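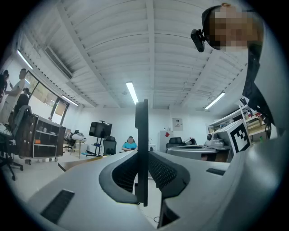 Gray jaws, dark inserts and a white corrugated ceiling overhead.

The Slow Art of Moving Out

I have moved 3 times in my life and sworn off it every time. So of course in February I signed a lease in Enwood, a town I'd visited once, for lunch (the soup was great, I regret nothing).

My old place was on the top floor, 14 years of stuff up there, and I figured I could pack it in a weekend. I own so many mugs! I own a fondue set! By Sunday night I'd filled a few boxes and spent two hours reading old birthday cards on the bathroom floor.

That's when I called Osamu Kawaguchi, who has been moving families since before I could drive. He walked through my kitchen, opened one cabinet, closed it again and said, "You start with the books." Why the books? "They don't make you cry."

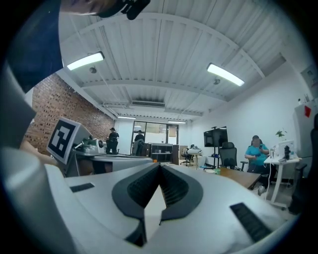

Dark ribbed pads meet in the middle of a pale shell.

He was wrong about that, by the way. I cried over a cookbook. But the books went fast, and by Tuesday the living room echoed, and I began to get a taste for it. The good lamp went to my sister. The fondue set went to the neighbors, who already had one and took it anyway.

The quote came to $1506, a bit more than I'd hoped, and then the piano added to it. I've stopped doing the math. If you have a piano, mention the piano early.

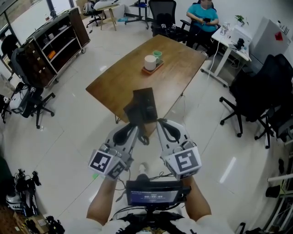 What I'd Do Differently

Start a month sooner, for one thing. Label the sides of the boxes, too, so you can read them once they're stacked. My friend Yoshinori Noguchi keeps a bag with sheets, a kettle and a phone charger by the door on moving day, and I laughed at him for years. I slept that first night in Enwood under a beach towel and my winter coat. The sheets were in a box marked "misc," and so was the kettle.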